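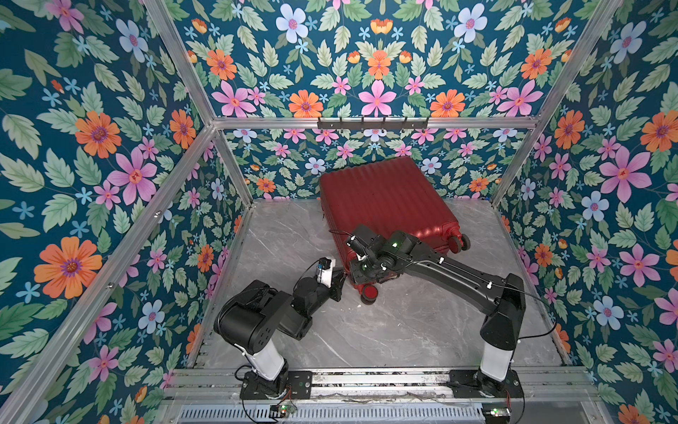
Home Posts Workshop Archive Contact

Workshop > Two-arm cell > Faults

July 15, 2026

The right arm stalled again last night, 12 minutes into a run. It was pushing on the suitcase when the shoulder joint threw an overload and went limp. The upper link came down on the floor and the left arm carried on as if all was well.

The left arm carrying on worries me more. Both arms are meant to stop when either one faults. I went through the Brondell log and found the fault at line 2,171. The stop message was sent, but the left controller had dropped off the bus and didn't pick it up for 4 seconds.

I've swapped the lead, cut the torque limit by 30 per cent and wired both supplies through one stop button. The Ronberg manual says to do that at the start and I'd skipped it.

No damage apart from a scuff on the link. I'll leave the suitcase runs until the new button has had a week of use.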